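Bretov Mushroom Growing Kit, Brown Oyster: Review After Two Kits

Posted Sun 25 November

I bought my first Bretov kit in May and a second one at the end of summer. Both were the brown oyster block, the larger of the two sizes they sell. I paid full price for both.

The kit is a block of sawdust in a plastic bag, inside a cardboard box with a perforated panel on the front. You also get a spray bottle and a folded instruction sheet. You tear out the panel, cut an X in the bag, soak the block overnight and then mist it twice a day. The spray bottle leaked from the collar on both kits. I used one I already had.

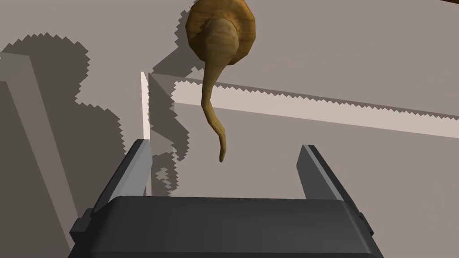

Setup and first crop

My kitchen stays at 71 degrees most of the day, near the top of the range printed on the box. The first block showed small pins after 7 days. From there they grew fast, and I picked the whole cluster before the weekend. I should have picked a day sooner. The edges of the caps had started to turn up and the stems were tough at the base.

The second block was slower. It sat on a shelf near the back door, and I think the draft dried out the cut. Once I moved it next to the sink and put a loose plastic bag over the top, it caught up. The sheet mentions drafts in one line at the bottom of the back page. It ought to be on the front.

Flavor was good both times. Better than the boxed ones at my grocery store, mainly for texture. I cooked most of the first crop in butter with salt and put the rest in soup. They don't keep. Three days in a paper bag in the fridge and they were going soft.

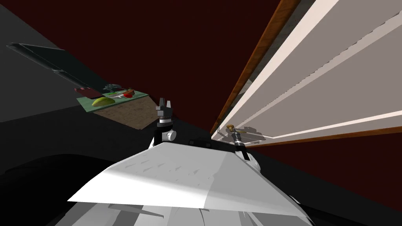 The second flush is where I was let down. The box promises two or more crops. My first block gave a second one less than half the size of the first, and the other block grew green mold before anything came up. I wrote to Bretov and got a refund code for part of the price, with no argument. It took a week to hear back.

I have also used the Favosia kit, which costs less. The Favosia bag comes with the cut already made and taped over, so there is less to get wrong, but the crop was smaller and the box fell apart from the misting. Bretov's box stayed square to the end. I have not tried the Quiroga logs and don't have a yard to put them in.

Spores are worth a mention. If you leave oysters too long they drop a pale dust on everything underneath. Put a tray down and pick early.

I would buy the Bretov again for one good crop and count anything after that as extra. If you want mushrooms every week, a kit costs too much for what you get.

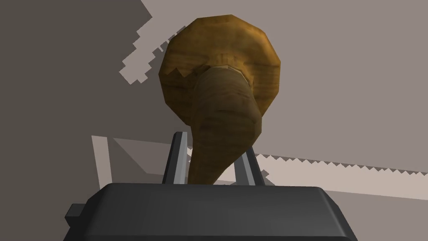
Comment from Flirneck: I had the same mold on my second round. What worked for me was scraping off the old stem ends right after picking and letting the block rest a week before soaking it again. Also, the leaking spray bottle can be fixed with a turn of plumber's tape. Mine has held since May.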